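5 min read

I've been putting money aside for a home robot, and before I spend it I decided to plan the house first and shop second. My neighbor Theerawat did it the other way around. He bought a Zemeck floor unit in May, got it home, and then found out it wouldn't climb the strip between his hall and his kitchen. So now it does the hall. Very clean hall!

My first tip is to borrow a tape measure and forget the catalogs for one Saturday. Write down every doorway with the door open all the way, because a door that stops short of the wall eats into your gap. My tightest one came out at 46 on the first try and I swear I'd have guessed more (inches become a wish when you're tired). Measure at floor level too, in case the trim sticks out.

Second tip: make a list of every place where the floor changes. I keep mine on the fridge, with a star next to any spot where a door is also involved. Those are the ones to ask the seller about.

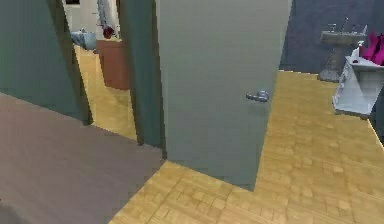
Simulated view: open door with a lever handle, gray floor meeting yellow wood, pedestal sink in the room beyond.

If you can get a mockup like that, get one. Clotilde Charpentier at the Pokari shop let me try a planning program before I'd paid for anything, and I learned more from poking around in it than from the brochures. A door takes up a lot of room once it's open! Look at the handle first. Levers and round knobs are different jobs for a gripper, and plenty of cheaper models don't have an arm at all, so ask whether door opening is included or an add-on. If it's an add-on, price it against simply leaving the door open.

Then look at what's standing near the path. Light little stands and small stuff on top of them are what I'd move before a trial run.

Now the money part. I set aside $315 for the extras and kept it separate from the robot itself. Mine went on the list like this:

Threshold ramps, 4 of them
Spare battery
Door stops
Delivery, if it isn't free

Ask for a home trial in writing. Bunnag gives four days, and I'd want a wash day in there, with baskets out and doors going back and forth. Keep the box until the trial is over. Theerawat flattened his the first evening and had to beg one from Pornthip down the street.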